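The Free Screening

The woman at the Roldale booth told me my left hip was higher than my right. She said it kindly, the way you'd tell a stranger there was spinach in his teeth.

"Everybody's is," I said.

"Yours is eighteen millimeters."

She had measured this with a plastic thing that looked like it came from a hardware store. I asked what the margin of error was. She gave me a brochure.

The brochure had a spine on the front, lit from behind like a saint. Inside was the Astico Plan: 37 visits, then a review. I asked what happened at the review. She said most people chose to continue.

I had gone to the mall for a belt. I still needed the belt. But my back did hurt, it had hurt since November, and I'm no better than anyone else when a person in a clean white tunic puts a hand between my shoulder blades and says "There." So on Mon 26 June I was lying face down on a padded table on the second floor of the Roldale office building, breathing through a paper-covered hole.

The doctor had large warm hands and a certificate from Skirnmont. I'd looked up Skirnmont. It was either a college or a town, and the website was not clear on the point.

"You've been carrying this a long time," he said.

"Carrying what?"

He pushed. Something in my neck went off like a knuckle.

"That," he said.

I asked him what had made the noise. Gas, he said, just gas. I asked if the gas had been the problem. He said to think of the body as a house. I said I rented.

At the desk they had the price ready on a card, a little over 2,000 dollars, less if I paid that day. The receptionist turned the card toward me with one finger. Beside her stood a display of Böttcher pillows at 90 dollars each, shaped like something you'd pack a vase in.

"How do you feel?" she asked.

I thought about it. I wanted to give a fair answer. I turned my head left, and then right, and it did go farther to the right than it had that morning, unless I was trying harder.

"Taller," I said, and was annoyed to hear it.

She smiled and clicked her pen.

I bought one visit and no pillow.

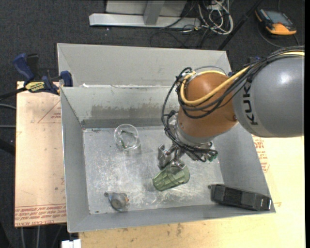
Out in the parking lot I stood by the car and tried to feel which hip was the high one. I still couldn't tell. Then I drove back to the mall for the belt, and went in by the other entrance.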